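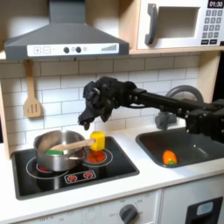
Play kitchen, dinner in progress. Green something in the pot, pepper in the sink.

Thread: Stuff that came with the kitchen vs. stuff we added

kivi_mama
Posted 2018-01-17
OK so we've had the kitchen set up since September and I'm still kind of in love with it?? The gray hood with the knobs, the little white tile, the faucet! My question is about the food. My daughter puts EVERYTHING in the one pot and stirs it with the wooden spoon, and the sink is where peppers go to live. Do you all keep the food in a bin, or just let it roam?

pondent16
Bin. Always a bin. We let it roam for 2 weeks and I stepped on a carrot in the dark.

DogukanDonmez
I'd let it roam. My son is 6 now and he stopped cooking the minute we put the food away in a box on a shelf. Out of sight, forgotten. Also that metal pot looks great, ours are plastic and sound awful on the floor.

pondent16
@DogukanDonmez metal sounds worse on the floor, trust me. We have wood floors and downstairs neighbors.

jemanora
What's the yellow cube on the right burner? Cheese? Butter?

kivi_mama
Depends who's ordering lol. Yesterday it was cornbread. I like that the burners have the red glow printed on, she tells me "hot!" every single time I reach over.

trirkard_dad
Not a fan of the red burners myself. I'd rather have plain circles and let them imagine it. But the spatula on the hook is a nice touch, mine would never hang it back up.

jemanora
Disagree, the red is the best part! My niece won't touch a real stove because of hers.

DogukanDonmez
I wouldn't count on that with a real stove, but yes, kids love it.

kivi_mama
Trying a small basket next to the microwave shelf, no lid, as a compromise. Will report back if the pepper ever leaves the sink.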